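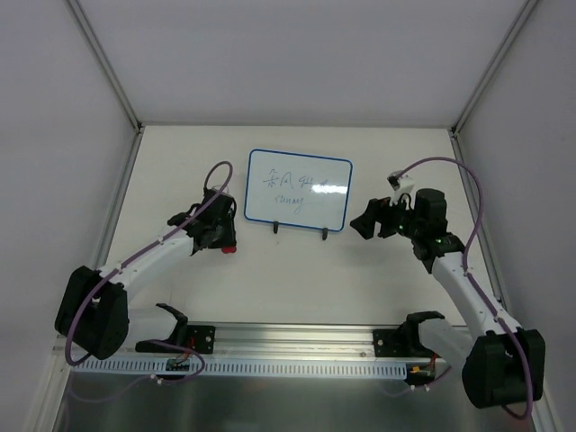
Two-arm cell with the whiteboard between the grippers, fixed camera.

List: bimanual-methods
Subject: Re: [bimanual-methods] whiteboard task, split of the failures
Date: November 2018

On the earlier thread, the Pliltier group wrote:

> We read your summary of the whiteboard runs and have two questions.
> First, you report a single success rate for the two-arm policy. Does
> that number include trials where one arm reached the board well
> before the other? In our cell those are the bulk of the failures and
> we score them separately.
>
> Second, did you train on the fixed view only, or also on wrist data?
> Our Lumbao baseline gets worse when the fixed view has glare in it,
> and we would like to know if you see the same.

Answers in order.

1. Yes, they are included. The single rate was a poor choice on my part. The evaluation set has 134 trials, of which 109 were scored as success. I went back through the other 25 and split them by first cause:

arrival mismatch between arms: 13
bad grasp height, one side: 7
board tipped before both jaws closed: 3
other: 2

So your observation holds here too, although the share is a little over half and I would not call it the bulk. "Arrival mismatch" means the second gripper closed more than 0.4 s after the first. The threshold was set before the split was made. Moving it to 0.5 s changes the label on one trial.

The policy predicts a chunk of joint targets for both arms from one shared encoder, with separate output heads. There is no explicit term in the loss that ties the two heads together in time. I suspect that is where the mismatch comes from, but I have not run the ablation. The obvious test is a joint head with the same parameter count, and it is next in the queue on the Boteck machine.

2. The training set is 2243 demonstrations, fixed view plus joint state. No wrist data was used in the run I reported.

On glare: the board is glossy and a light shows up on it as a bright spot, which can sit on top of the handwriting. The one in the attached picture covers part of the end of the first line. For this task the writing does not matter to the policy, only the outline of the board does, and the blue border gives the encoder a strong edge against the gray panels. I masked the board interior at test time on a subset of the trials and saw no change I would trust at that sample size.

That would not carry over to your version of the task if the arms have to act on what is written. I would expect glare to hurt there, and I would vary the board angle during collection before touching the model.

One correction to the earlier summary: the Cornura baseline was trained on the August data, before the camera was recalibrated. Please do not compare its rate directly with ours. I will retrain it on the current set and post both numbers with the same split as above.

Per-trial labels are in the results folder as a tab-separated file. The column "t_gap" is signed, left minus right, in seconds.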